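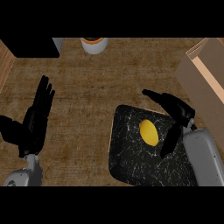 Kitlow Manipulation Software Group

Kyriaki Alexiou
March 1, 2024

Notes on the planner change we merged into Morsy this week. Short thread, mostly for people who maintain their own bimanual stacks.

The test task is dull on purpose. Simulated lemon on a dark marbled mat, open cardboard box to the right, overhead view. Right hand picks, left hand stays out of the way until asked.

Old behavior: both arms were planned as one joint problem even when only one had a goal. The idle arm got a trajectory anyway. It was usually small and always pointless, and it cost us planning time on every replan.

New behavior: an arm with no goal is frozen and added to the collision world as a static body. If the active arm can't find a path, the freeze is lifted and we fall back to the joint problem.

The fallback has a budget of 2 attempts. After that the task fails with a reason code. Previously it kept sampling until the watchdog killed it, and the log said "timeout", so you learned nothing.

Second change is in pregrasp selection. We sample 30 wrist poses per object and score them on clearance from everything except the object and its support surface. The mat used to be its own obstacle. It now belongs to the support surface.

That one was my bug. The mat's collision mesh was padded by 6 mm, same as everything else, so any pose with curled fingers low beside the lemon was rejected as a collision. The planner then preferred steep top grasps, which are poor on an oval object lying on a hard surface.

Kalevi Hämäläinen found it by drawing the rejected poses instead of the accepted ones. The viewer now has a toggle for this – it's off by default, turn it on.

Perception is not part of this test. Object poses come straight from the simulator. Anadlow, our pose estimator, gets its own runs with the arms in view, and occlusion by the forearms is still a problem there. Don't read anything here as a claim about it.

Regression suite is 3000 seeded episodes with randomized object pose. Seeds are in the repo. If you change the padding defaults, rerun all of them, the failures cluster near the mat edge and a small subset will miss them.

Still open: unfreezing the idle arm mid-task causes a visible jump in the commanded velocity. Workaround is to hold one control cycle before switching. Proper fix goes in with the trajectory blending branch.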